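Last changed: Aug 5, 2021

# Vuketo strip index

This repository keeps an index of daily comic strips that were printed in small regional newspapers. It has text records only. The scans of the strips are not included, and we can't send them by mail.

The index covers 22 strip titles. Most of them ran for a short time and were never collected in a book. The longest one, *Captain Escobar*, was printed for 20 years and changed its artist more than once, so its records are the most difficult to use.

## Files

- `strips.csv`: one row for each strip title
- `episodes.csv`: one row for each printed episode
- `characters.csv`: names of characters, with the first episode where we found them
- `notes/`: longer remarks on single titles
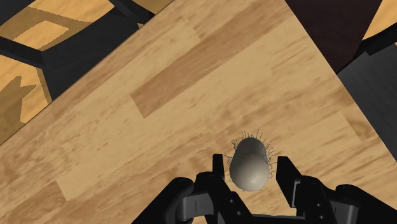 Rocío Aguirre asked if the first episode in `characters.csv` means the first appearance of the character. It does not. It is the first episode that we could read, and an older one may exist in a newspaper we have not seen.

## Columns in `episodes.csv`

| Column | Meaning |
|---|---|
| `strip_id` | short code of the title |
| `print_date` | date on the newspaper page |
| `panels` | number of panels |
| `signature` | name as it is signed in the strip |
| `legible` | `yes`, `partly` or `no` |

All five columns are text, also `panels`, because some rows have the value `unclear`. Please convert it yourself before you calculate with it.

The signature is copied letter by letter. In the title *Alau*, the artist signed in three different ways and we left them as they are.
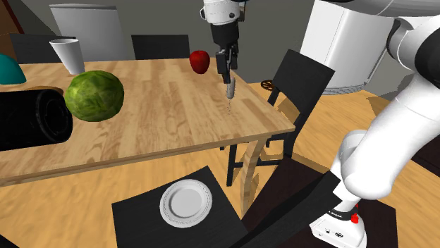 I would still prefer one normalized name next to the signed one, wrote Fulgencio Benítez, or else every user will make a different list of artists. We agree with this, and a column `artist_norm` is planned for January. Until then the file `notes/alau.md` gives the spellings that we believe belong together.

## Known problems

- Reprints are marked only when the newspaper itself said it was a reprint.
- In *Namovico*, the episode numbers jump back by five after the change of format. We don't know the reason.
- Dialog is not transcribed. Only the titles of the episodes are.
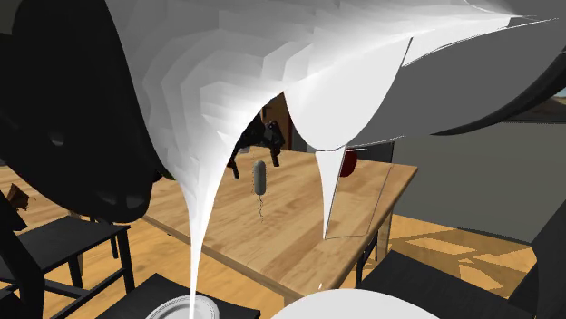 *Computer rendering with robot arm and tabletop.*

## Corrections

Open an issue with the `strip_id` and the print date. If you have the newspaper page, please write which edition it is, as the evening edition had sometimes another strip in the same place.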